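Collecting Two-Handed Examples in Simulation for the Plate Task
Project report, Catinca Dobre and Grigore Manole. Supervisor: Marcus Ferreira

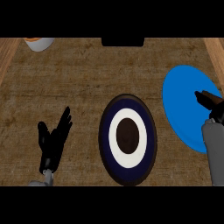 Figure 1. Simulated workspace with both arms, the patterned plate and the blue plate.

1. Purpose

The aim of our project was to prepare a set of examples from which a learning system can copy the handling of plates with two arms. We worked only in the simulator, which we call Arnargate in our files. The real arms were not available to us before October, and we also wanted to make mistakes without breaking anything.

2. How we recorded

One person guided both arms and the other person watched the screen and wrote notes. Each example begins with a plate in a new position and ends when the operator presses the stop key. We saved the camera view together with the joint positions of the arms and the fingers. We kept plates of different colours, so that the system does not learn to look for only one of them. The round shape appears as an oval from our camera angle, and this made it difficult at first to judge the distance to the rim.

Our plan was 3000 examples. We recorded 1495, and after checking we kept 1000.

3. Checking

Nisha Kanaujia from the year above helped us to write the rules. An example was removed if the operator stopped too early, if a finger passed through a plate, or if one arm did not move during the whole recording. The second problem was the most frequent. We reduced it by making the simulation step shorter, but then every recording took more time to save.

4. What we would change

The notes of the two operators were not written in the same way, and we lost one full Friday putting them in order. Next time we would agree on the words before starting. We would also record more examples where the left hand moves first, as both of us are right-handed and this can be noticed in the data.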